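## Re-dressing the wrist cables on the Previa bag-picking cell

Do this after any gripper change, or when the arm faults on reaching into the bag. Tools: hex keys, side cutters, new zip ties.

1. Jog the arm clear of the bag, switch off at the Zuvon controller and lock the supply. Wait two minutes.
2. Cut the old ties at the wrist. Leave the tie holding the grey braided cable to the link until last.
3. Check the hex-socket screws on the wrist bracket. Replace any with a rounded socket.
4. Lay the red and black wires along the top of the link and arch them over the wrist. The arch must stay slack with the joint at either limit.
5. Run the grey braided cable beneath the joint housing. Fit the tie on the link and trim the tail flush.
6. Turn the joint by hand through its full travel, three times in each direction. If a cable pulls tight, go back to step 4.
7. Restore power and home the arm.
8. Set an open paper bag under the gripper and tape the rim. Put in the test items: toy carrot, sponge blocks, braided rope.
9. Lower the arm over the bag at jog speed 2 and watch the cables at the wrist.

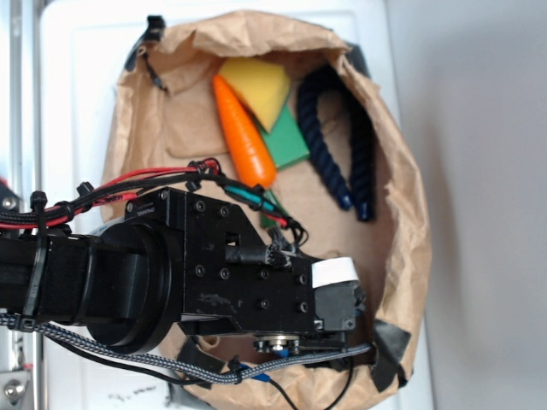
## If the arm still faults

Read the code on the controller. A joint load fault usually means the arch is too short. For a gripper fault, reseat the connector and repeat from step 7.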